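Home | Programs | Teams | Reports | Contact

We use cookies to improve your visit. Accept | Settings

Clondlow Youth Football – progress report to the Kamel Fund, 5th November

Sign-ups stand at 142, and I'd treat that figure with care. Over 20 of those players haven't come to a practice since we handed out pads. Coach Badawi thinks they'll be back for the spring. I have my doubts.

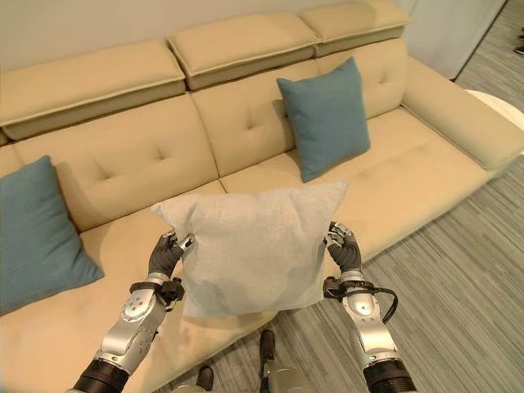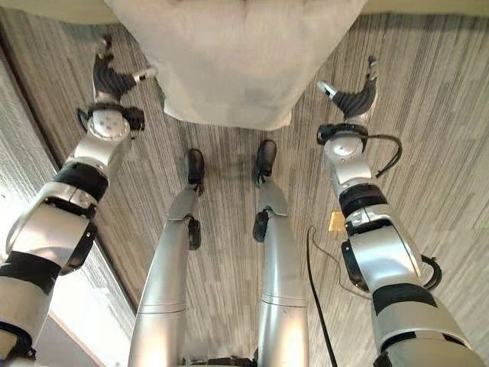
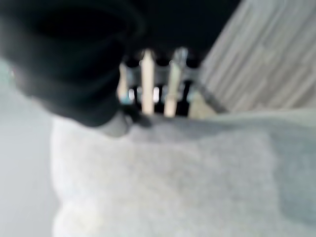 The Nolleck field lights are still not in. The contractor has given us 2 finish dates and missed both, so Hajar Kettani is holding the last payment. The new helmets did arrive, all 50, and they fit.

Firouzeh Kazemi wants to add a girls' flag team in March. I like the idea – I just don't see who would coach it. Fistcombe tried the same thing with one coach and folded before the playoffs.

We are not asking for more money until the lights work.

Nadhirah Sitompul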